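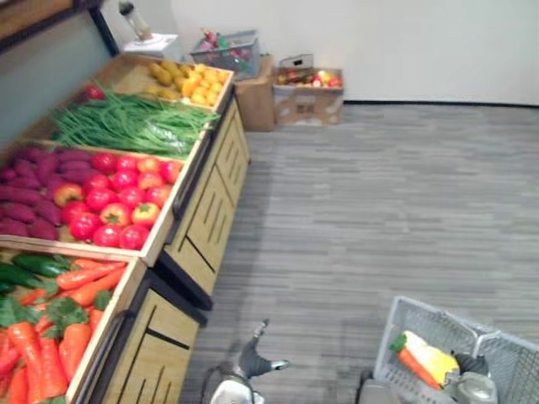
Par Kenza Belhaj, chroniqueuse

15 février

Portes ouvertes chez Lamrani samedi matin. J'y allais pour râler. J'en reviens à moitié convaincue, ce qui m'agace un peu.

Le principe : un faux rayon primeurs, meuble en bois clair, bacs en gradins, et un robot à deux bras qui fait les courses. Un panier en plastique dans la pince droite, la gauche qui reste libre. Une carotte dedans, un truc jaune pâle à côté – épi de maïs ou courge, je n'ai pas tranché. Tout est factice. Les tomates brillent comme jamais une tomate de février n'a brillé.

Et c'est là que je coince. Une carotte en plastique ne s'écrase pas. Elle ne mouille pas la pince, elle n'a pas de terre, elle n'a pas trois jours de trop. J'ai posé la question à Ashraf Cherkaoui, qui menait la démo. Réponse : on commence par le geste, le fragile viendra après. Admettons. Mais quand ? Il a parlé de 500 essais par légume avant de changer de matière. Pas de date.

Ma voisine de visite, Latifa Ait Brahim, a tenu un étal 3 ans au marché de Corbridge. Elle regardait les haricots verts, bien alignés, et elle rigolait. « Chez moi les gens en prennent une poignée, ils en reposent la moitié. » Voilà. Choisir, reposer, tâter. Faire ses courses c'est surtout ça, et rien dans la démo n'y touchait.

Je ne dis pas que c'est inutile. Mon père a 70 ans, le panier lui scie le bras, un engin qui porte et qui attrape en bas du rayon, je signe demain. Porter, oui. Choisir à sa place, non merci. On mélange les deux tout le temps et ça arrange bien les vendeurs de préparation de commandes.

Donc une demande, simple. L'an prochain, un bac de vraies tomates. Mûres, même un peu trop. Qu'on voit ce qu'il en reste au fond du panier. Je viendrai, avec Latifa si elle veut bien, et j'apporte les tomates s'il faut.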